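Expansion cards, second week

The PCI Express card task has taken over the bench. The arm has to pick a card from a fixture, line it up with a slot in an open tower, and press until it seats. I am collecting the demonstrations by teleoperation with a leader arm, and until Tuesday the results were poor enough that I stopped and reworked the procedure.

First, the numbers. I had 165 demonstrations recorded before the rework. I kept the ones where the card went in on the first or second push and dropped the rest. The policy trained on what remained would reach the slot, touch down, and then slide along it. It had learned my approach well. It had learned very little about contact, and most of the problem was me.

With a leader arm and no force feedback, I was judging contact from video. When I couldn't tell whether the card edge was in the slot, I wiggled it. The wiggle was different every time. Zewditu Derese watched a batch of replays and pointed out that I wiggled left when I was short and also when I was long, so the same motion meant two opposite things. There is no way to learn a correction from that.

The new procedure:

Approach to a hover point above the slot and pause there for 2 seconds. The pause gets trimmed later, but it makes me look before I go down.

Tilt the card so the end nearest the rear panel goes in first. Contact that end, then rotate down. A flat approach needs both ends right at the same moment, and I can't do that over video.

If contact feels wrong in the joint currents, lift straight up and start from hover. No sliding.

Randomize the tower position by hand every 5 episodes. I used to do this every 20 and the policy memorized the pose.

Zewditu prefers kinesthetic teaching for this, with the arm in gravity compensation and a hand on the last link. We tried it for an afternoon. The contact phase was much better, but her hand was in the wrist view for most of it, and I don't want to mask 2,000 frames to find out whether it matters. We may use it for the final press only and splice.

Scaling on the leader is now 2:1 below hover height. The Marnholm controller switches ratios without a jump if both arms are still, another use for the pause. The Skalley driver does jump, so I took it off this rig.

Lighting is the remaining nuisance. Bare metal in the case gives glare that moves with the wrist, and the slots are black, so auto exposure hunts during the descent. I have fixed the exposure and will leave it alone until the next training run.

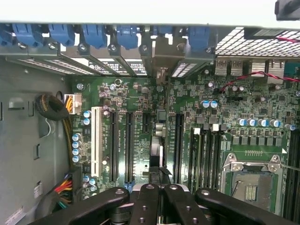
The next batch uses the same tower with a second card, a shorter one, and no change to the hover point. If the tilt carries over, I will move on to the retention clips, where the motion is small and the finger has very little room. Ueda's notes on snap fits suggest recording those at half speed. I would try full speed first and look at the current traces before deciding.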